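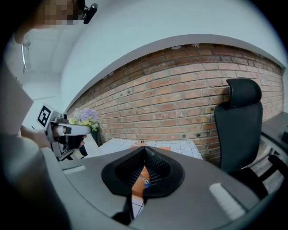
Open afternoon at Praltow, Lill: two grippers, one tiled table and a lot of wiping

The Praltow workshop sits behind a tire place in Lill, and the sign on the street still belongs to whoever had the building before. I walked past it twice. By the time I found the door the introduction was over and so were the good cookies, so if you want the company history you'll need somebody who arrives places on time.

I'd signed up for the station tour, which the flyer called "Life of a Teaching Cell." I had pictured a big yellow arm in a cage. What we got was a room with a brick wall, a curved ceiling, a black office chair, some artificial flowers and a white tiled tabletop. The robot arm lives in another building. On this side of the parking lot, people hold the grippers themselves and do the job by hand, and the recordings go across to the arm so it can have a try.

The tools are called Povents, and they come in pairs. They are bigger than I expected, a good deal of plastic for a person to wave around, with two black finger pads at the working end. Each one carries a camera that looks out past its own fingers, so the view is always half gripper and half world. The operator who was on shift had a small black clip on near the top of the head and the air of a person who has been watched by visitors since lunch.

Setting it up

The morning routine is taped inside a cupboard door and has 7 steps. The guide took us through it at a brisk walk.

It starts with the tabletop. The tiles get wiped and the lamp overhead goes on, and it stays on all day, even when the light through the door is perfectly fine. A change in brightness halfway through makes the morning's work look like it happened in another room. Then the operator picks up the tools and looks at the fingers.

The fingers are where the trouble is. The inside faces have a ribbed, meshy texture, and that texture picks up everything it meets: lint, crumbs, cat. (There is no cat. The hair comes in on sweaters.) They get a dry brush, then a damp cloth, then another dry brush, and then the operator squeezes the trigger a few times and watches whether the tips meet. If one pad touches before the other, the tool goes back in its case and a spare comes out.

After that comes the marker, the square black-and-white block pattern on top of the tool. The tracking software, Aklow, uses it to work out where the gripper is and which way it's pointing. It has to be flat, clean and firmly stuck down. One of the other visitors asked if a corner peeling up would matter. The guide had clearly been hoping for this question and brought out a whole envelope of peeled markers, saved for the occasion. With a lifted corner, Aklow believes the hand is tilted, and the arm in the other building will later reach for a bowl with great confidence and close on the air next to it.

Then there's a short waving-around, with both tools shown to the overhead camera at a few heights and angles. The screen goes green or it doesn't. On our visit it didn't, and then it did, and no reason was offered.

Looking after it

Every tool has a counter that goes up by one each time the fingers close. The one passed around our group stood at 3,731. Pads are changed at every 200 closings if the job is rough objects, and whenever they look bad if the job is soft ones. I asked who decides what looks bad. The operator does. I was then handed a good pad and a bad pad, and I chose wrong in front of everyone.

Changing a pad takes two screws and a lot less time than finding the screwdriver, which was on a string once. The old pad slides out of the jaw mount and the new one slides in, and there is a right way up. The guide showed us the wrong way up as well. It looks exactly like the right way up until you try to pick up something thin.

The lens gets its own cloth, kept in its own bag, and I've seen newborns handled with less fuss. Fingerprints are the usual problem, mostly the operator's, from grabbing the front of the tool to put it down. The sign about this is large and has been laminated.

Cases stay open overnight. They used to be shut, and the foam kept the pads slightly squashed, so each morning began with fingers that didn't want to part. I liked this bit. It was the only fix all day that consisted of doing less.

When it breaks

We got a repair, by luck. One of the spares had a trigger that stuck partway, and the guide opened it up on the side bench. Inside there's a spring, a small slide and, in this case, a grain of something that none of us could identify. Out it came, on the end of a toothpick. No oil, we were told, ever, as oil travels to the pads and then everything the tool picks up comes with a shine on it. The housing went back together on the second attempt, with one screw left over that belonged to a different job. I have chosen to believe that.

Once a tool has been opened it has to go through the waving-around again, and then it does a short practice run before it's allowed back on real work. The practice runs are thrown out. I asked if that stung, and the operator said it was the nicest part of the day.

Trying it

Visitors got a turn at the end, 45 seconds each. It's harder than it looks. Your own wrist keeps blocking your view, the trigger is softer than you'd think, and using both hands together requires a kind of calm I didn't bring. I put one thing down where I meant to and knocked another over. The child after me did the lot and asked for more.

If you go

The next open afternoon is in October. Park on the street, as the lot is half taken up with pallets. Take a sweater that doesn't shed, or they'll come after you with a lint roller at the door. The tour of the arm itself is a separate sign-up and was full when I asked, so I can't report on whether it has learned to set things down any better than I did. Coffee is free and comes from a machine with a handwritten note on the front asking people not to press the left button.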